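Rasham Works

Rasham Works is a contract packing and labeling plant in the town of Mardale. It handles bottled drinks, sauces and cleaning products for other companies, mostly in small orders that large packing plants do not accept. The plant is known in the region for the Harness program, under which part of the hand work was moved to robotic arms while the packers stayed employed in changed jobs.

History

The plant was opened by the Mtshali family as a bottle washing station. When returnable glass became less common, the washing hall was rebuilt for packing, and the family business took its present name from the street on which it stands. For many years all of the packing was done by hand at long tables. A worker took bottles from a crate, turned each one so that the label was facing forward, checked the cap, and put it in a tray.

The work was simple to learn but hard on the body. Packers reported pain in the wrists and shoulders, and many of them left before the end of their first year. Orders for mixed trays, in which several kinds of drink are packed together, made the work slower still, as the bottles had different heights and widths.

The Harness program

Harness is the name given inside the plant to the change from hand packing to shared packing, where an arm lifts and places the product and a person prepares, checks and corrects. The name was chosen by the packers in a vote. It was started by Henok Degefa, a former shift leader who had packed at the tables himself, and who became the head of the program.

Degefa asked that no arm should be placed on the floor before the people of that table had worked with it in the trial room. In the first period, which began in August, 3 arms were tested. The packers were paid their normal wage for the trial hours and wrote their remarks in a common notebook. Several changes came from this notebook, among them the rule that the stop button must be reachable without walking around the arm.

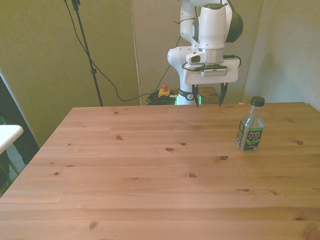 Trial work at Rasham begins with single products on a plain table, and only later goes on to full crates. The operator places one item, lets the arm approach it, and decides if the grip is suitable. A capped drink bottle, such as the partly filled Pure Leaf tea bottle standing to the right of the open gripper, is considered a good first item for a new operator. Clear plastic gives way when it is pressed, and the level of the liquid changes how the weight is divided. The operator must learn where the two fingers should close: too high and the bottle swings, too low and the label may be damaged. Experienced packers usually find the right height sooner than the technicians do, a fact which Degefa has mentioned often in his talks to visitors.

Changes in the work

Before the program, a packer on a full shift moved nearly 2,000 bottles by hand. Under shared packing, the same person watches over the arm, loads the crates, removes damaged bottles and sets the grip for each new product. The lifting is less, but the attention needed is greater. Some workers describe the new shift as lighter for the arms and heavier for the head.

The former position of packer was divided into two: table operator and grip setter. The grip setter receives a higher wage and needs 40 hours of training, which is given during working time. Older packers were offered the training first. A part of them refused it and moved to the receiving dock or to quality control, where the work is still done by hand.

The social side of the work changed too. At the long tables, packers stood next to each other and talked through the shift. The operators now stand farther apart, and this was the most common complaint in the notebook – more common than any complaint about the machines. The plant answered by moving the breaks so that all tables stop at the same time.

Criticism

The program has not been accepted by everyone. Former employees have said that the plant did not replace the people who left, so the number of jobs became smaller even though no one was dismissed. The management does not dispute this. It has also been noted that orders under 400 bottles are still packed by hand, because setting up the arm for them takes too much time, and that these orders are often given to the newest and lowest paid workers.

See also

Bottle washing
Contract packing
Mardale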